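Niltari Questions Value of Large Demonstration Sets in Robot Teaching

Saturday, January 20, 2024

Niltari, which tests automation products for small manufacturers, today released its review of Flostovel, a package that lets an operator teach a robot arm a parts-handling task by steering it remotely. The review finds that the teaching itself works as described. It does not find support for the claim that more demonstrations always give a better result.

Flostovel's sales material recommends 2,000 demonstrations per task. Niltari's operators recorded 400 in simulation, each one a person driving the arm through a pick from start to finish. Scores stopped improving after the first 300. The remaining sessions took operator time and changed nothing that Niltari could measure.

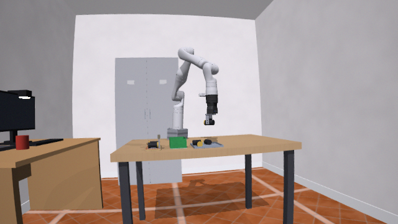 Simulated Flostovel workcell, with a cylindrical part held in the gripper above the gray tray.

The review also takes issue with the word "effortless," which appears throughout the product literature. New operators needed 3 practice sessions before their recordings were fit to use. Many early attempts were thrown out because the operator paused over the part or closed the fingers too soon, and a robot trained on those recordings hesitates in the same spots.

Guiding the arm by hand was reviewed separately, using the Rathjen teaching handle. Operators liked it better and made fewer false starts. It does require a real arm and someone standing next to it, a cost that Flostovel's comparison chart leaves out.

Niltari makes no claim about how the simulated results will carry over to a factory floor, and advises buyers to be wary of vendors who do. A follow-up on physical equipment at the Nullitz test hall is planned for July.

The full review, including the scoring method and the list of rejected recordings, is available on request from the Niltari press office.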